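July 5, 2023

I have slept badly again, so I am writing this at the kitchen window while the street is still quiet. The rain stopped in the night and the air is fresh. I would like to put down how it goes with my English reading, as I promised myself in March that I would do it from time to time, and then I did not do it even once.

The book is still the same one, the long novel from the library in Posness. It has 1172 pages and I am not yet at the half. When I borrowed it, the lady at the desk looked at the book and then at me, and asked if I wanted a bag. I did want one. It rained that day also.

My rule was 15 pages every evening. I kept it well in the beginning, but then came the chapters about the lawsuit, and these are very hard for me. The sentences are long and the lawyers in the book speak in a manner which I think even people born here do not always follow. In those weeks I read perhaps a third of what I had planned, and I went to bed with a bad conscience. Now the story has moved to the sea, to a harbour, and I understand much more. Sea words I must look up, but after you have looked up "mooring" it stays the same mooring on every page. The legal words changed their meaning as soon as I had learned them.

I have now over 1000 words in my notebook. I write the English on the left and my own language on the right, and in the middle a small cross if I had to look up the word a second time. Some words have four crosses. "Reluctant" has four. "Thorough", "though", "through" and "tough" I have put on one page together, where I can keep an eye on them.

Yesterday on the bus to Skalley I tried for the first time to read without the notebook. I had forgotten it at home, so it was no brave decision. At first I felt like a person who goes down the stairs in the dark. After some pages I noticed that I did not stop any more at each unknown word. I only went on, and the meaning came a little later, from the next sentence or the one after. I missed my stop at Charbonneau and had to walk back along the main road, with the heavy book under my arm. I was not angry about it.

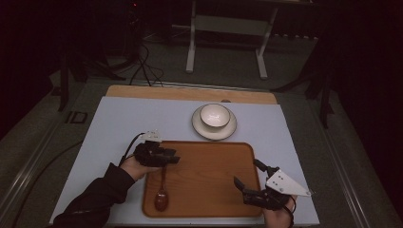

Should one look up every word that one does not know? Only the ones that come back, I think, and the ones without which the page makes no sense. This is what I will try from today. If a word appears once, I leave it in peace. If it appears again in the same chapter, it goes into the notebook. I hope that in this manner I will reach the end before the winter.

There is also the question of reading aloud. In the evening course they told us to do it for 10 minutes each day, and I did it faithfully as long as the course lasted. Then I stopped, for I heard my own accent so clearly that it took away the pleasure. But this morning I read half a page of the harbour chapter aloud, quite softly, and it went better than I remembered. The "th" is still a trouble when two of them stand close together. "With the" I can say. "Months" I can not say, and I shall arrange my life so that I need it seldom.

What I like most in this novel are the weather descriptions, and I did not expect this. At home I always jumped over such passages. In English I can not jump, as I never know if something important is hidden inside, so I read all of it, every cloud, and I find that I have begun to look at the sky here with other words. "Drizzle" is a beautiful word. "Overcast" too. In my language we have for both of them only one word, and it is an ugly one.

The library has renewed the book for me already several times and I worry that someone else will ask for it. In the shop at Skalley they had a copy, second hand, with a green cover and small print. I held it for a while and put it back. The print was really too small, and besides all my paper slips are in the library one. Perhaps I go and look again on Saturday, if the bus runs.

The light has come now and the bin lorry is at the corner. I have still time for some pages before work. The ship has just left the harbour, and the captain has a letter in his coat that he does not want to open. I looked up "sealing wax", although it came only once.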